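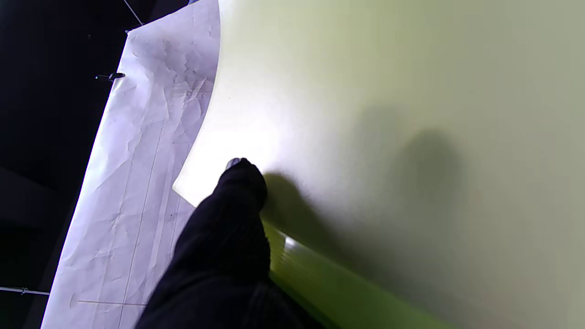

Black on yellow-green, close up.

I first heard Cekent on a Sunday night, driving home with the heater stuck on and the radio turned up to cover the noise of it. The song was Skinderville and I missed my exit. Then I missed the next one, because by that stage I'd decided I was going to hear the end of it no matter where I finished up.

If you don't know them, Cekent are a four-piece who play a kind of slow, heavy-hearted folk with a drum kit that sounds like it's in the next room. Their singer, Xuân Phan, writes nearly everything, mostly at her kitchen table between 6 in the morning and whenever the neighbour's dog wakes up. Their second album, Tuvard, comes out in May, and I've had it on repeat in the kitchen, the car and (sorry, boss) the office.

I rang Xuân to talk about it and we spent the first part of the call on soup. She'd been up late mixing and was eating leftovers straight from the pot. When we did get to the record she was funny and pretty blunt. "The first one was me trying to sound older," she said. "I'm older now, so I can quit that."

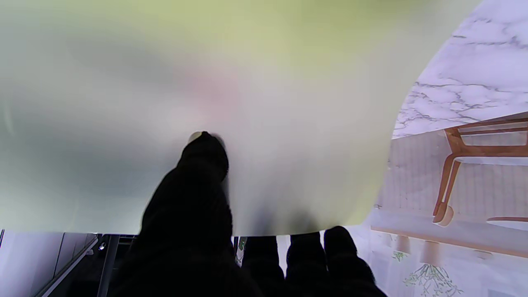
Pale colour and a rounded corner.

Tuvard was made at Keane, a studio in an old dairy with a piano that hasn't held its tune since 2000 or so. They used it anyway, on two songs, and you can hear it go sour in the low notes on the closer. I love that bit! My partner thinks the speakers are broken.

The band wrote 55 songs for the album, which seems mad to me, and kept 11. I asked what happened to the rest and Xuân laughed for a good while. A couple might turn up live. One was about a ferry and she's still cross it didn't make the cut - the bass player outvoted her, then talked the drummer round over lunch.

My favourite changes daily. Today it's the third track, just voice and organ, with somebody's chair creaking halfway through. They tried a cleaner take and went back to the creak. The tour starts the week after the album's out, small rooms mostly, and I've already got my ticket for the first night.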